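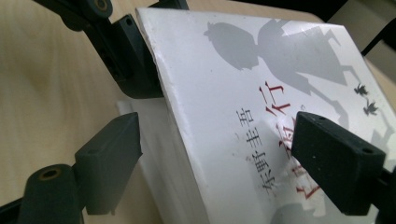

Fig. 1. Paperback with a gray silhouette on its cover, on a wooden tabletop.

Unit 4: Describing Objects for the Catalog
Instructor: Shamim Bajwa, Tilcombe College

A catalog entry records an object so that a reader who has never handled it can tell it apart from others. Students should write the physical description first and the subject headings second.

For printed items, note the binding, the cover design and any surface wear. Give the title exactly as it stands on the title page. Where the title page and cover differ, the title page is followed and the cover title is entered as a note.

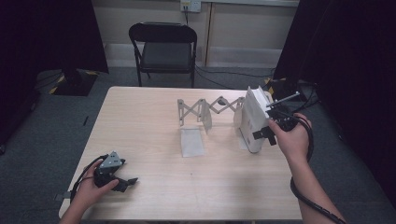

Fig. 2. Linkage of crossed flat links joined to a white housing.

Models and other three-dimensional items are entered under their general form. Parts that come away are listed separately. If the maker is unknown, leave the field blank and do not guess.

Dates taken from a donor's letter are placed in square brackets, as in the Gosport ledger entry: [1841].

Reading for March: Hashmi, Notes on Small Collections, ch. 2. Exercise sheets (24 entries) are to be handed in at the Campos Room desk.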